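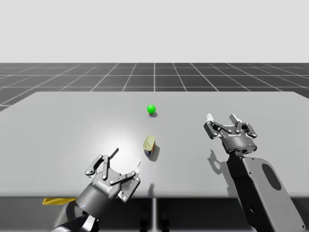
Too long by half, came the reply to the March version of this list, and could we please have one that fits on the inside of a cupboard door. We could not. We did cut the paragraph on awnings, then had an afternoon at Skimetti and put it back.

Pre-departure inspection, Mimard caravan
Last gone through 8/21/23, in the driveway at Wurnero, before the inland trip
Marks used: OK, FIX (before leaving), WATCH (look again at the first fuel stop)

COUPLING AND CHAINS

Coupling seated and locked: OK
Lift the drawbar with the jockey wheel until the back of the car rises a little. If the caravan comes up and the car stays where it was, you have learned something cheaply.

Safety chains crossed, shackles done up: OK
Finger tight is not tight. One shackle pin has been replaced with a rated one. The old pin came from a jar in the shed and has gone back to the jar.

Breakaway cable clipped to the car, clear of the chains: OK

Jockey wheel up, clamped or removed: WATCH
The clamp is wearing. It holds if you lean on the handle and say something to it. New clamp ordered from Atanasov Trailer Parts, who are very pleasant on the phone and have been pleasant for weeks.

Handbrake off: OK
Yes, it is on the list. Yes, there is a story. You could smell it from the servo.

WHEELS AND TYRES

Pressures, cold, all tyres including the spare: OK
The spare was low again. It sits under the back where you need to lie in the gravel to reach it, and I suspect whoever designed it has never owned trousers.

Tread and sidewalls, inside faces too: WATCH
Fine cracking on the nearside rear. Plenty of tread left, but tyres on a van that sits in a yard most of the year die of old age. Check the date stamp and believe it.

Wheel nuts torqued: OK
Again after the first 100 km. Setting an alarm works better than intending to.

Bearings: OK
Spin, listen, rock the wheel top and bottom. Done with the van jacked on the chassis, never on the axle or the corner steadies. The corner steadies are for steadying. I have bent one so that you need not.

LIGHTS

Tail, brake, indicators, number plate: FIX
Left indicator flashed fast, then slow, then declined. Green fur on the plug pins. Cleaned, sprayed, reconnected, now OK. Get a second person to stand behind and call out what they see, and agree beforehand whose left we are talking about.

Clearance lights: OK

GAS

Bottles strapped, valves off for travel: OK

Hose and regulator, soapy water test: OK
Dish soap and an old paintbrush. Bubbles mean stop, close the valve and ring a licensed gasfitter. Thread tape and optimism have been tried in other households.

Bottle inspection stamp in date: FIX
One bottle is past its 10 years. Swapped at the hardware shop, where the queue for swapping gas bottles is also the queue for mulch.

Fridge vent clear of nests: OK
Mud wasps removed. They had put in a lot of work and I felt bad for a bit.

INSIDE

Smoke alarm tested: OK
Press the button and wait for the noise. If it has been taken down because of toast, put it back up.

Carbon monoxide alarm tested: OK

Fire extinguisher, gauge in the green, within reach of the door: WATCH
In the green, but it had migrated under the bed behind the folding chairs. It is back on its bracket. Please leave it there even when the chairs won't fit.

Fire blanket: OK

Cupboard catches: FIX
The one over the sink lets go on roundabouts. We lost most of a dinner set that way outside Wurnero. The catch has been replaced, and the plates are now melamine, in a colour I would not have picked.

Heavy things low and over the axle: OK
Tinned food in the bottom cupboard. The tool box does not live in the rear boot, however handy it is there. A van with weight at the back will start to sway on a downhill, and you'll remember it.

Roof hatches and windows latched: OK
Walk round and push every one of them. The hatch above the shower looks shut when it isn't.

OUTSIDE

Awning locked and strapped: WATCH
See above re Skimetti. The travel lock had been left open and the wind found it on the causeway. Allow 6 minutes to rewind it calmly, or much longer in company.

Step up: OK
Folded by hand. Leaving it down is an excellent way to meet your neighbours, who will run alongside waving.

Power lead unplugged and stowed: OK

Door locked, top and bottom: OK

Chocks collected: FIX
We own one pair and a brick. Bought 2 more. The brick is retired.

COMMENTS ADDED AFTERWARDS

Could "say something to it" be made more specific? The clamp did not respond to me.
It's all in the tone. The new part has since come, and it's the wrong diameter.

I'd put the mirrors on the list. We got as far as the highway with one of them still on the kitchen bench.
Added under Coupling for next time. Both mirrors, then sit in the driver's seat and look.

Is there any reason to do the gas test if we only use the electric plate?
The fridge runs on gas when we're off mains, and the heater always does. Do the test.

Still too long.
Noted. Cupboard door measured. Printing it in smaller type, both sides.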